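In Defense of the Snack Table

Posted November 5, 2018

Somewhere between the front door and the place where people finally sit down, there ought to be a snack table. I have believed this for most of my adult life, and I have believed it with a good deal more force since the recreation hall in Udville took its own snack table away last February and put in a vending machine. I'd like to say a few words on behalf of the table. They may turn into more than a few, so get yourself a cup of something first.

For those of you who never came to the hall, the old arrangement was simple enough. You walked in past the coat hooks, and along the left wall was a long table with a plastic cloth on it, and on the cloth were the things you could buy. Candy bars, chips, peanut butter crackers, sodas in a tub of ice, and on a game night or a concert night there would be sandwiches, wrapped, usually ham or egg salad. There was a coffee can for the money. Prices were written on an index card that had been corrected so many times in so many colors of ink that you had to study it like a treasure map. I once stood there for a full minute trying to work out whether the pretzels were fifty cents or seventy-five, and a woman I had never met leaned over and told me to just put in a dollar and take two. We ended up sitting together for the whole concert. That is the kind of thing that happens at a table.

The vending machine is a perfectly good vending machine. I want to be fair to it. It takes bills and it gives change, and it's there on a Tuesday afternoon when the hall is open for cards and the table never was. The newsletter told us that it holds 374 items, and I'm sure it does. But you stand in front of it with your back to the room. You push your letter and your number, and then you bend down and reach in through that flap. Whoever is behind you is waiting for you to be done. I have bought perhaps a dozen things from it since winter and have yet to have a conversation I'd remember.

Now, I know the objections, because I've heard them at the post office and in line at the Dotano, and one was put to me rather firmly across a hedge. The table was untidy. Well, sometimes it was. By the second half of a long evening it could look like a picked-over yard sale, with the good stuff gone and a few sad bags of something lime flavored lying on their sides. The chips slid into the crackers and the crackers slid off the end. Sandwiches got stacked three deep, and the one on the bottom suffered for it. If that is the complaint, then I agree with it completely, and I would only point out that the cure for an untidy table is a tidy one.

I have given this more thought than is probably healthy. I spent some years of my youth working the front counter at the Duda bakery, back when there was a Duda bakery, and the first thing I was taught there, before the register and before the bread slicer, was how to lay out a case. You'd think a roll is a roll. But put fifty rolls in a heap and folks will walk right by them, and put the same rolls in a basket with a clean towel and they'll be gone before ten. I saw it happen morning after morning. There was no trick to it. People like to be able to see what they're choosing, and they like to feel that it was put there for them on purpose.

A basket does a great deal of work for something so humble. It tells you that everything inside it goes together. It keeps round things from rolling and slippery things from sliding, and you can carry the whole lot back to the kitchen in one trip when the evening is over. It doesn't clatter when it's set down, and in a hall with a wood floor and a string quartet in it, believe me, that counts. I'm less fond of the big plastic bins that so many church sales and ball games have gone over to. They're handy, and they stack, but reaching down into one always makes me feel as if I'm hunting for a matching sock.

Trays I like nearly as well. A tray is for things that are mostly flat or mostly square, and it lets a tall package stand next to a short one without either getting lost. My mother kept a tray on top of the refrigerator that came down only for company, and to this day I can't see crackers on a tray without sitting up a little straighter. She had a rule that you never put out an empty dish and never put out a full one either. You started it a little over half full, so that the first person wouldn't be shy about reaching in. I have tested this rule at card parties for decades and she was right. I've watched a room of grown people go all evening without touching a heaped-up bowl of mixed nuts.

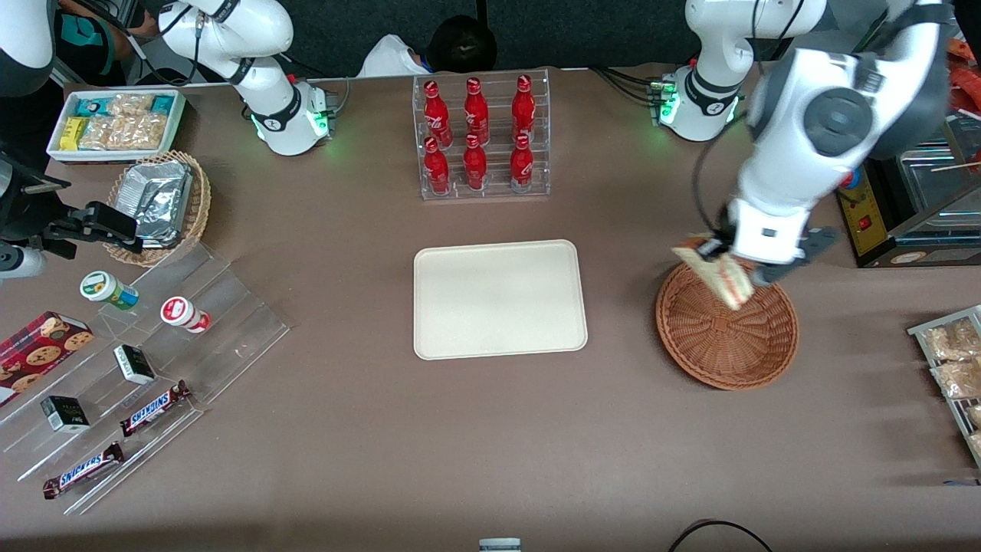

What I'd like to see in the hall is a table where each kind of thing has a home of its own, and where you can tell what's what from the doorway. It doesn't need to be fancy or crowded. The crackers or cookies can share a tray with the small boxes, the way they do in the picture, and the foil packages can have a round wicker basket to themselves, where they catch the light so nicely. I'm especially taken with the clear rack for the Coca-Colas, with the back row of three sitting up higher than the front row. Our sodas were always in the ice tub, and you came up with a wet sleeve and very often a root beer you hadn't wanted. And a wrapped sandwich deserves a basket of its own. I feel strongly about that one. A sandwich that has had a box of candy set down on top of it is never the same sandwich again.

As for the cost, I went and looked, since I knew I'd be asked. The Grokon catalog will sell you a pair of round baskets, two trays and a clear bottle rack for 87 dollars, and I expect that anybody with a cupboard could find half of that at home for nothing. The hall is paying more than that to rent the machine, and you can look up how much more in the same newsletter. I don't say this to scold. Money is tight and the roof wants doing, and I understand that the machine looked like one less thing to worry about. A table does need somebody to fill it and somebody to wipe it down afterward. I've done my share of both, and I would gladly do it again on any evening but choir night.

There was also the matter of the coffee can. A few people felt, and I suppose still feel, that a can full of money on an open table is asking for trouble. I can only tell you that in the last year of the table the can took in almost 1000 dollars, at fifty cents and a dollar a time, and that it was over as often as it was under, on account of people like me who couldn't read the index card and rounded up to be safe. If we lost a candy bar now and then to some hungry twelve-year-old, I hope he enjoyed it.

What I miss most, I think, is the dawdling. The table gave you somewhere to be when you had come in too early or didn't know a soul. You could stand there looking over the crackers as though it were a weighty decision, and sooner or later another person would come and look them over beside you. Shy people need something to do with their hands and somewhere to put their eyes. I was a shy person once, though my neighbors will laugh to read it, and I owe a fair number of friendships to pretending I couldn't decide between two kinds of cookies.

So I'm asking for a trial. Keep the machine for the afternoons if you like, and move it down by the restrooms where there's an outlet. Give the left wall back to the table for evenings through the end of the concert season. I'll bring my own two baskets and the tray from the top of my mother's refrigerator, which has come down to me along with her opinions. I'll write out a new index card as well, in one color of ink, with numbers large enough to read without glasses. The next concert has a long intermission and a good deal of Brahms, and people are going to want a sandwich.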